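Miniatures > The Company > About Us

Print this page | E-mail this page

About Insaurralde Miniatures

Insaurralde Miniatures designs and casts resin kits in 28 mm and 1:48 scale. The workshop is in Corkham, with a small finishing room and the spares store at Jaltthorpe. The catalogue lists 359 kits, of which 26 are vehicles or large creatures supplied with internal pins. 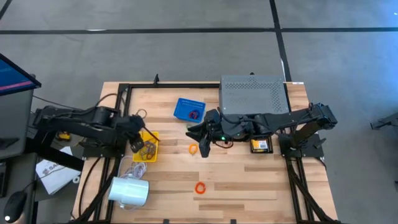

All masters are made in-house. A master is checked for undercuts, split where a joint line can be hidden, and moulded in silicone. Moulds are withdrawn after a fixed number of pulls, and the number is set by the finest detail on the part. Casting is done under pressure in grey polyurethane resin. Parts are washed before packing, but a second wash in warm soapy water is advised before priming.

Our longest-running range is Lostton, a harbour town setting with figures, boats and dockside scenery. It has its own rules booklet, now in its third printing.

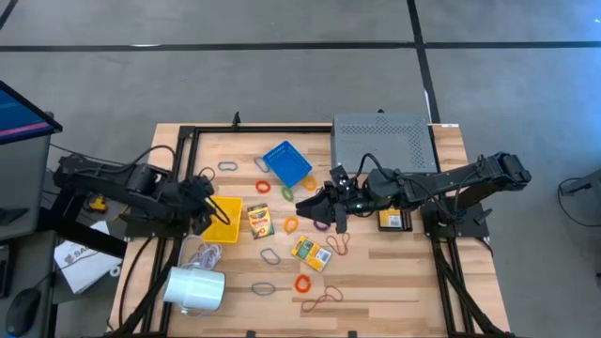

Ataahua Prendergast wrote to us in May that the Lostton hulls sit flat straight from the box, though the mast sockets on the older ferry are tight and need opening up with a drill. We agree, and the sockets have been recut.

Spares are handled by part number. Every sprue and loose casting carries a code, and a missing or miscast piece is replaced free of charge on receipt of that code and the kit name. The smallest items are the ones most often asked for: hinges, cleats, rigging blocks. A row of small metal springs, like those along the front edge of the black mesh basket, is easy to keep in order; resin cleats are not, and we bag them in sevens - six for the model and one over.
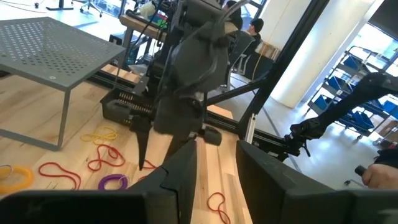
Trade accounts are open to shops with a street address. The minimum first order is 7 kits, in any mix of ranges. Terms are sent on request.

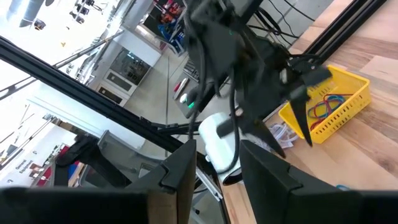 Contact and Opening

The Corkham counter is open by appointment. Jaltthorpe does not receive visitors.

Page revised 12 September 2020

Shares: 26 | Comments: 7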